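Suwannarat Animal Rehoming Centre
A short thread on nail trimming, grooming visits and nervous dogs. Please read to the end before booking. 1/14

The Centre receives more enquiries about nail care than about any other part of grooming. Many of the dogs rehomed from Suwannarat have had little handling of their feet, and new owners should expect some resistance in the first weeks. 2/14

A dog's nails should not touch the floor when the dog is standing still on a hard surface. If you can hear clicking on tiles or floorboards, the nails are due for a trim. Dew claws do not wear down through walking and must be checked separately. 3/14

Before any clipping is attempted, accustom the dog to having each paw held. Begin with the shoulder and work down the leg over several sessions. Stop while the dog is still calm. A session of 30 seconds is quite long enough for a puppy. 4/14

Owners are asked not to pin a struggling dog. A dog that has been held down once will often refuse the next visit altogether, and our grooming staff must then start again from the beginning. 5/14

Only the tip of the nail should be removed. In pale nails the quick shows as a pink area. In dark nails it cannot be seen from the side, so take very thin slices and look at the cut end after each one. A dark spot in the middle means stop. 6/14
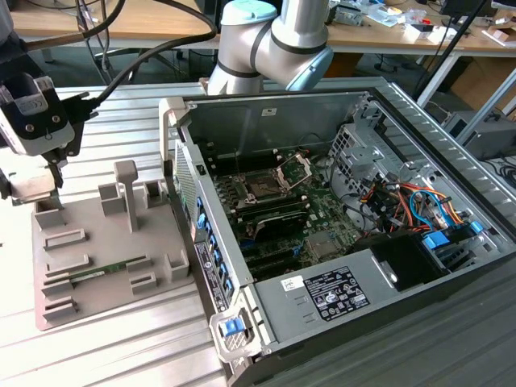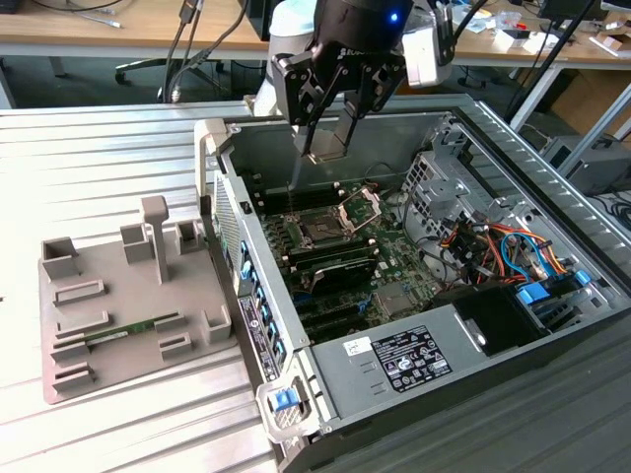
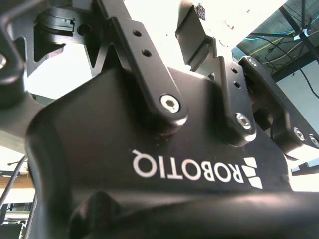
Napaporn Chaiyaporn

If the quick is cut, press styptic powder or cornflour against the nail and keep the dog still for several minutes. Bleeding which continues after this should be seen by a vet. Do not bathe the dog or take it on a long walk the same day. 7/14

Nail grinders are permitted in our grooming room and suit some dogs very well. Introduce the sound first, with the tool switched on at the far side of the room, and feed the dog while it runs. Long hair between the toes must be held clear of the moving head. 8/14

The Centre's nail clinic is held in the Kundska Road building. Appointments last for half an hour and are open to any dog adopted from us, at any time in its life. Dogs adopted elsewhere may attend if a place is free on the day. 9/14

Please bring the following to your first appointment: your adoption papers, a fixed lead (extendable leads are not accepted in the waiting area), and a small quantity of food your dog likes. Muzzles can be lent. Wearing one is no mark against a dog. 10/14

Dogs who live together may be booked one after the other. We have found that a confident sister or brother in the room can help, and also that it can make matters a good deal worse. Chalerm Yensuk, who leads the grooming team, will decide on the day whether they are seen together or apart. 11/14

Firkora, a lurcher who came to us in June, would not allow a hand below her elbow on arrival. She now offers her front feet and tolerates the back ones. Her notes record 4 short visits before a single nail was cut. Owners of similar dogs should not be discouraged by slow progress. 12/14

Irnero, her kennel neighbour, remains available for rehoming. He is an older terrier with a loud bark and a strong liking for laps. He would suit a household without cats. His nails are dealt with while he is asleep, and new owners will be shown how this is done. 13/14

Requests for appointments should be made through the form on the Centre's website and not in replies to this thread, which are not read outside office hours. Please state your dog's name, age and any previous difficulty with handling. The clinic desk is open until 4 in the afternoon. 14/14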